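Talk notes: What's in Your Bin? (the 20-minute version)

Funmilayo Babalola, Botham Library community room, April 7, 2025

Start without slides. Wait for the people at the back to find chairs.

Hi everyone, I'm Funmi, and I'm going to talk about trash for twenty minutes. Not landfill, not the oceans, just the little bin that sits in a bedroom or under a desk and that you walk past maybe thirty times a day. Hands up if you know what's in yours right now. (Wait. Usually a few hands go up and then come down again.)

I got into this because of a move. Last November I went from a house to an apartment on Marinho Street, and I packed up my office in one long, grumpy evening. When I got to the wastebasket I just tipped it out on the floor and sat down next to it. It was all packaging! I work with paper all day and I would have sworn to you that my bin was full of paper. There was one envelope. Everything else was a box or a pouch or a wrapper that something had come in.

So I started looking in every small bin I met, at my sister's, at work, at the dentist. Chiamaka Ojo, who ran the first version of this talk with me, started doing it too, and she's much braver than I am about lifting lids.

Pause here. Ask what people think the most common thing is. Somebody will say tissues. Somebody always says coffee cups. Let them argue for a minute, it warms the room up.

Okay, next slide. Take a second with this one before I start talking over it.

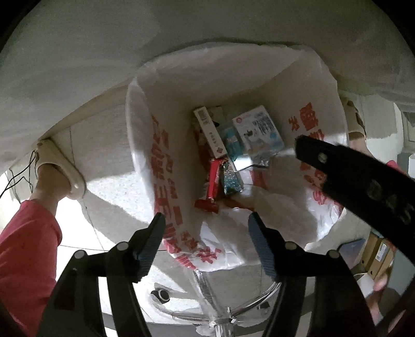 Slide 4: A lined bin with a small pile of packaging at the bottom.

I love this one because it's so ordinary. Look at how little is in there, and then look at how many kinds of stuff it is. You've got a long narrow white box, you've got a bright blue packet, there's a shiny teal wrapper with speckles on it, and there's that crinkly see-through wrapping that shows up in everybody's bin, mine included. Give the room a moment to spot their own favorite. (Last time a man in the front row went straight for the glossy red one.)

Now, sorting. If you took the pile home and I asked you to sort it, where would you begin? Most people start with the box, and that's a good place. If it's plain card, flatten it and put it with your paper. Take out any tray or film inside first. Flattening matters more than you'd think in a small apartment – my recycling tub used to fill up with air.

The shiny things are harder. Do the scrunch test. I've brought a bag of clean wrappers for this, pass them along the rows. Squeeze one in your fist and let go. If it springs back open, it's most likely plastic film or a mix of layers, and it won't go in the paper tub. If it stays in a ball it might be foil. Might be! Check what your own building takes, the rules on my street are different from the rules six blocks over and I've stopped trying to understand why.

Somebody will ask about bags, so get to it before they do. The bag on the slide has printing on it, big red characters, and it's folded out over the rim the way my mother does it. I'm a big fan of the fold. A bag that's turned well over the edge doesn't slide down when you drop something heavy in. And if you've got a drawer full of bags that came home with your shopping, try them for size before you buy a roll of liners. Mine was so stuffed I couldn't close it.

If there's time, tell the Boveck story (the bin with the pedal, the cat, the landlord). Skip it if we started late.

Homework, and it's easy. Pick one small bin. Don't empty it for nine days, unless there's food in it, in which case please do empty it. Then spread it out on an old newspaper and put things in groups. Card, film, foil, mystery. Write down the biggest group and one thing you could buy loose next time, or in a bigger pack. I did this and ended up changing how I buy tea, of all things. The individually wrapped bags were nearly half my pile.

Hand out the sheets now, not earlier, or people read them instead of listening. There's a space at the bottom for the mystery group. Bring those pieces next time if they're clean and we'll puzzle over them together – Chiamaka has a whole shoebox of hers.

Questions. If it goes quiet, ask who has a bin in the bathroom and who uses the kitchen one for everything. That'll get them going.

Collect the wrappers before people leave. Turn off the projector. Key goes back to the front desk, locker 1113.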